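Misiso: a word list for dressmaking and household sewing

README, last tidied in March

Hello, and thanks for looking in. Misiso is a plain text list of sewing words with their meanings, the other names they go by, and a note of where I came across each one. I started it for myself, after I'd bought the wrong sort of interfacing twice in one month, and it has grown a good deal since then. It now has 230 entries. You're welcome to take it, print it, chop it up or put it in your own project.

What's in the folder

words.csv is the main list, one word per row.
sources.txt says which leaflet, pattern envelope or conversation each entry came from.
doubtful.csv holds 36 words I'm not sure enough about to put in the main list. Please do have a look at these if you know your stuff!
changes.txt is my diary of edits, and I'm afraid it reads like one.

How the main list is laid out

Each row has five columns: word, meaning, also_called, region, source. The meaning is always one or two short sentences, written the way I'd explain it to a friend across the kitchen table. If a word has more than one meaning it gets more than one row, so "nap" turns up twice and "ease" turns up three times (I fought that for ages and lost).

The also_called column uses semicolons between names. I know, commas would look nicer, but half the alternative names have commas in them already and it made a right mess when I opened it in a spreadsheet.

The region column is the one people ask about. It's blank for most rows. Where it's filled in, it means I have heard or read the word used that way in one particular place and haven't found it elsewhere. Claltton has its own word for a bias strip, and in Vurkholm they use "facing" for something I'd call a lining. I've put down what I found and left it at that. If your gran says something different, she's not wrong, send it in.

Where the words came from

The biggest chunk is out of old pattern leaflets. I have a shoebox of them, mostly from jumble sales, and I went through the lot over one winter with a pencil. Another 87 entries come from the Peixoto notebooks, a set of handwritten workroom notes that I was lent and have since given back. The handwriting is lovely but the spelling is all over the place, so where the notebook spelling differs from the usual one I've kept it in also_called. You'd be surprised how many people search for the odd spelling.

The rest I picked up by talking to people on market stalls and at sewing evenings. Those are marked "heard" in the source column. I didn't write down who told me, partly out of manners and partly because I was usually holding a carrier bag and a cup of tea.

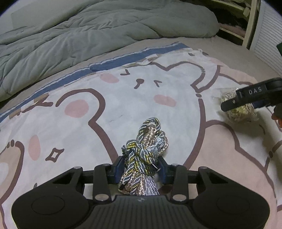 Words and upkeep: the Misiso list keeper

Cords and trimmings have been the hardest section by a mile. Piping, cording, braid, gimp, rouleau, soutache: everybody has a firm idea of what each one is, and no two ideas match. Piping cord is the thing that goes inside, piping is the thing with the fabric round it, and then a shop will happily sell you either one under the name of the other. I've tried to give the narrow meaning first and the loose meaning second. If you only want the narrow ones, filter out every row where the source column ends in "loose".

Bedding words are the newest part, and there are gaps. I've got comforter, quilt, eiderdown, coverlet and counterpane, but I'm still short on the names for different ways of finishing the edge. Comforter is down as mostly American with a note that I see it more and more in British shops. Valance has two rows, one for beds and one for windows.

What I've left out

Knitting and crochet, for a start. I can knit a scarf and that's my limit, and there are far better lists than I could make. Machine parts are out too, apart from the handful you can't avoid (bobbin, presser foot, feed dogs, tension dial). Fabric names are in only where they cause muddles. So muslin and calico are there, as they swap meanings depending on which side of the Atlantic you're standing, but plain old denim isn't.

No brand names either. I took out a couple of trade names that had crept in as ordinary words and put a general word in their place.

Things that might trip you up

The file is saved as UTF-8. If the accents in "appliqué" come out as gibberish, that's your spreadsheet guessing wrong, and you'll want to use the import menu and pick the encoding by hand.

Measurements are in centimetres with inches in brackets. A few of the old leaflets only gave inches and I rounded to the nearest half centimetre, so don't go cutting a collar from them!

Sorting is alphabetical by the first letter, ignoring hyphens. "Top-stitch" and "topstitch" share a row. "Slip stitch" and "slipstitch" ought to and don't yet, it's on my list.

There are 70 rows with nothing in also_called. That could mean there's no other name, or it could mean I haven't found one. I can't tell you which, sorry, I didn't keep track early on and wish I had.

Using it

Help yourself. Copy it, change it, put it in a class handout. If you publish it somewhere, please say it came from Misiso and mention what you changed, so the questions about your bits don't come to me. I'd also love to see what you've made with it. A tiny pocket glossary would be a joy.

Sending in changes

The easiest way is to add a row at the bottom of words.csv and fill in as much as you can. Don't worry about putting it in order, I re-sort the whole thing when I update. Do fill in the source column, even if it's only "my mum". I check new words in the evenings, usually after nine, and it can take me a few weeks to get round to them.

If you're disagreeing with a meaning that's already there, add yours as a second row and leave mine alone. I'll look at the pair side by side and either keep both or merge them, and it'll go in changes.txt either way.

Next up is hems, then closures, then a proper go at doubtful.csv.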